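From the Flindermont Neighborhood Newsletter, October 2023

The Long Table Supper, and What We Learned About Beans

Well, friends, we did it again, and my feet have only just forgiven me. The Long Table Supper has come and gone, the borrowed benches are back at the school, and I am sitting down with a pot of tea to tell you how it went before the details slip away from me.

If you are new to Flindermont, the supper started 11 years ago with one pot of bean soup and a handful of people on Harnia Street who were tired of waving at each other over hedges and never getting any further. The rule then was that you brought a chair and something to eat, and it is still the rule, though these days some of the somethings are very grand indeed. Melahat Baysal carried over two trays of stuffed peppers this year, and I will confess that I had three helpings and would have had a fourth if the Bradent boys hadn't beaten me to it.

We had a bit of a fright with the weather. All through the last week of September I was up and down to the window like a cat, and on the afternoon itself there was one dark cloud over the water tower that simply would not make up its mind. We set up anyway, and by five o'clock it had drifted off toward Yurt Lake to bother somebody else.
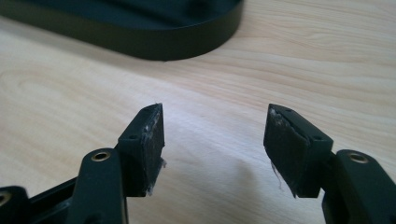
Laimutė Stankevičius

Now, the beans. I had promised a slow-cooked pot for everyone who wanted it, and I soaked them overnight the way my mother did, with a spoonful of salt in the water. For years I had been told that salt keeps the skins tough, and for years I believed it, but this batch came out creamy all the way through and held together beautifully. Several of you asked how long they were in the oven. They had seven hours at a low heat with two onions, a bay leaf and a good glug of oil – lid on the whole time, please, no peeking! If they look dry at the end, add a little hot water from the kettle and let them sit a while before you serve.

The dessert end of the table was crowded as usual, and I still have a blue pie dish and a serving spoon with a bent handle that belong to someone. They are on my porch, so come by any evening and I will very likely make you stay for coffee.

Thank you to everyone who dropped something in the jar. We took in $400, and after a good long talk over the dishes we agreed it should go toward new shelves for the pantry at the library, where the old ones have been sagging under the canned tomatoes since spring. If you are handy with a drill and have a free morning, do let me know. We could also use jars with lids that fit, any size, and dried beans of any kind, which I will happily turn into soup for the winter lunches.

Next year's supper will be on the same block, and Melahat has already agreed to the peppers. If you would like to help with tables or music, leave a note in the box outside number 7.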